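Aneva Slow Feeder for Cats — Setting Up and First Use

Section 3. Before the first meal

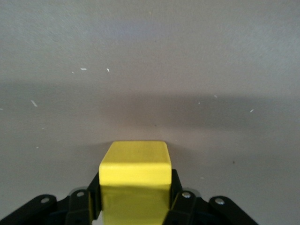
3.1 Assembling the bowl

1. Wash the tray, the lid and the ring in warm water with a little dish soap. Let them dry fully.
2. Put the tray on a flat floor. The arrow on the rim must point to you.
3. Press the ring into the groove until you hear two clicks.
4. Place the lid on top and turn it to the right until it stops.

Note: If the lid turns without stopping, the ring is not seated well. Take it out and repeat step 3.

3.2 Filling

1. Open the lid and pour in dry food up to the lower line. This is 80 grams for most kibble.
2. For a kitten under six months, fill only to the small dot.
3. Close the lid and set the dial to 1. You can go to a higher number after the cat has used the feeder for 16 days.

Caution: Do not use wet food, milk or oily treats in the tray. They stay in the groove and are difficult to clean.

Caution: Do not leave a cat without other food on the first day. Some cats need time to understand the dial — keep the old bowl near until the feeder is used without help.

3.3 Cleaning

1. Empty the tray every evening.
2. Wash the parts by hand once a week. The lid can go in the upper rack of the dishwasher, but the ring can not.
3. Check the rubber feet. If one is loose or bitten, replace all of them together (spare part 112, sold in a bag of four).

Note: The feeders sold before September have a gray ring. It does not fit the new tray. Please write to Breltach customer service with your order number, and we will send the correct one.

Text of this section: Tülin Özkan. Last changed 14 October 2025.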